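Lab 6: Comparing Grippers in Simulation
Komlow Robotics Course, September handout

Welcome back! You get to play with grippers this week, and I think it's the most fun lab of the term. We stay in the Virkach simulator, with the Franka arm at the marble counter. The target is the flat red item, which is harder than it looks: wide, low, and set at an angle to the counter. 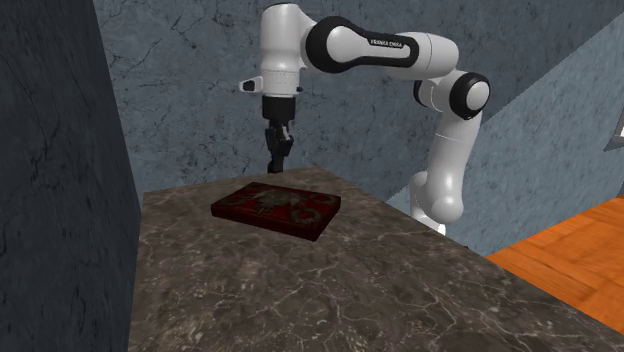 What to compare

Run both finger sets, Kesholm (short pads) and Khamphan (long pads), with the same controller. Do 22 tries per set and change nothing else between them. Log the approach angle, the finger opening and where first contact happens. Stop any try that passes 2000 steps and mark it as a timeout.

Using the wrist view

The side view is great for checking height, but the close view is where you'll learn the most! Look at how much marble is left between the book and the nearest fingertip, and compare that with your logged opening. 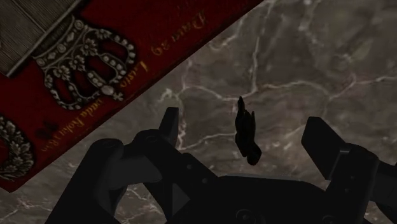
Small errors in rotation matter a lot at this range, so try three starting angles before you settle on one. If your fingers keep landing on top of the cover, lower the approach speed first and leave the gains alone (I lost a whole evening to that one).

Hand in your log and one plot per finger set. Bring your strangest failure to class too, I love those.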